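Sotonell (vector pattern library)

Sotonell is a library of seamless vector patterns for print and web design. It was started by the illustrator Oľga Vrabec and is maintained by the design studio Zurska. The files are free for personal use, and a paid license covers commercial work.

History

Vrabec drew the first 30 patterns as backgrounds for a series of greeting cards. She posted them on her own site as EPS files. Euan Ritchie of Zurska later redrew the tiles on a common grid so that they could be combined, and the studio took over hosting. The second release had 200 patterns sorted by theme, among them snowflakes, leaves and plaid.

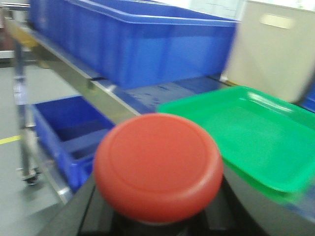
Vol. 4, No. 10

Format

Each pattern comes as an EPS and an SVG file. The tiles are square and repeat on all four sides without a visible join. Colors are stored as global swatches, so changing one swatch changes every shape that uses it. Gradients are left out of the basic set, as older cutting plotters do not read them. Lorna Skinner added a set of matching borders in May of the following year.

Use

Sotonell patterns have been used for wrapping paper, desktop wallpaper and slide templates. The type designer Trinity Gallagher used the plaid set in specimen sheets for her typeface Worari.

See also

Seamless texture
Scalable Vector Graphics
Swatch (color)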